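Amari Opens Its First Repair Counter in Argate This May

ARGATE — I've been waiting a long time to write this one! Amari, the little mail-in mending business I started at my kitchen table, is getting a real front door. Our first walk-in repair counter opens in Argate this May, on a Thursday, at 9 a.m., and you're all invited.

If you haven't met us yet, we fix clothes, bags and anything else with a seam. Last year 1,637 items came through the mail, and 714 of them were jackets (zippers, mostly — if you own a jacket you already know). People kept writing to ask whether they could just drop things off, and I kept saying "soon." Well, soon is here.

The counter is on Grajales Street, in the old shoe shop next to the bakery. We kept the long shelves and the bell over the door, and we painted everything else. You bring in your coat, we look it over with you, and you get a price before you leave. A basic zipper swap is $65, and small jobs like buttons and loose hems can usually be done while you get a coffee.

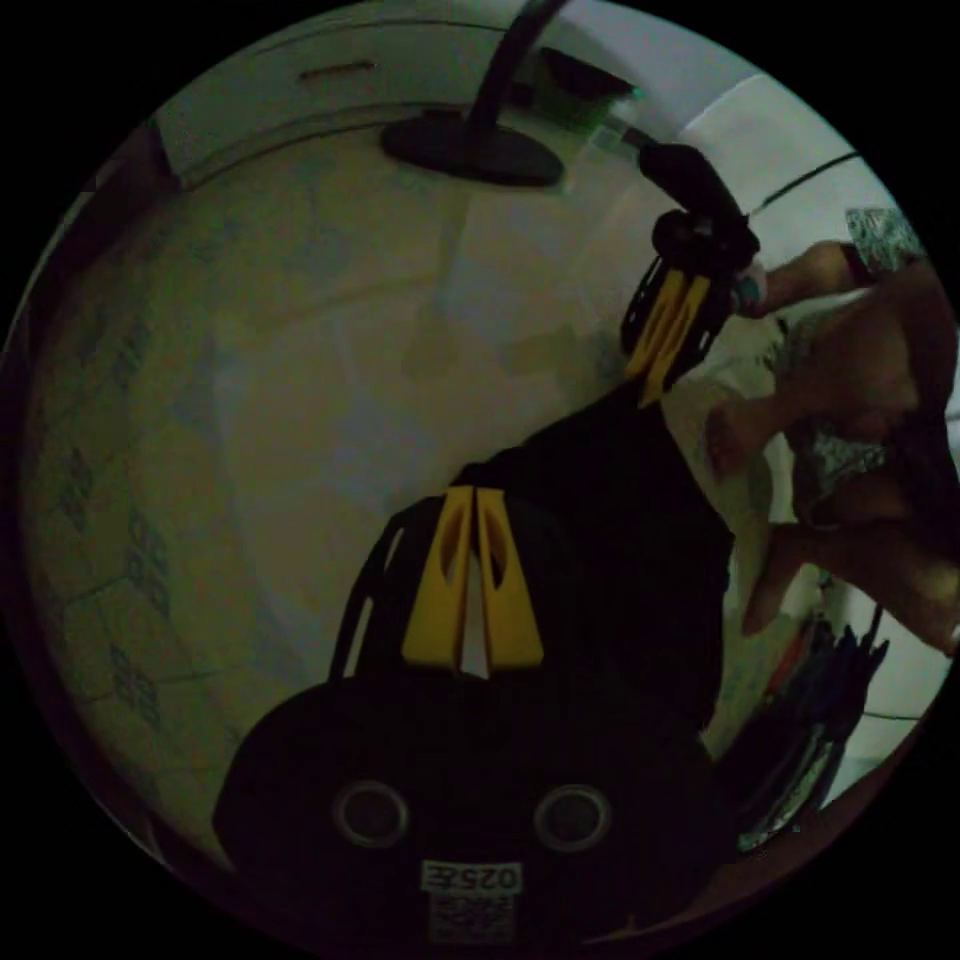 Two hand-held grippers with yellow slotted fingers.

Yhon Taipe is running the counter day to day. He spent years doing alterations for a bridal store and he can match thread to fabric faster than I can find my glasses. "I like it when people tell me where they got the rip," Yhon told me when I asked him for a quote. "It helps me figure out where the next one is going to be."

We'll also hold a mending night every Thursday at 6 p.m., with two tables and as much thread as you can use. It's free, but please sign up first so we know how many chairs to put out. Beginners are very welcome, and so are people with a bag of odd socks they've been feeling guilty about since winter.

And yes, the mail-in service is staying put! Same prepaid bags, same address, same people opening them. If you've already sent something in, you don't need to do a thing.

Opening day runs until 7 p.m. The first button is on us, and the bakery has promised a tray of those orange rolls — come early for those, I mean it.

About Amari
Amari repairs clothing and bags by mail and, starting this May, in person in Argate.

Press contact
Ese Anozie, founder, Amari
Interviews and shop visits by appointment, weekday mornings preferred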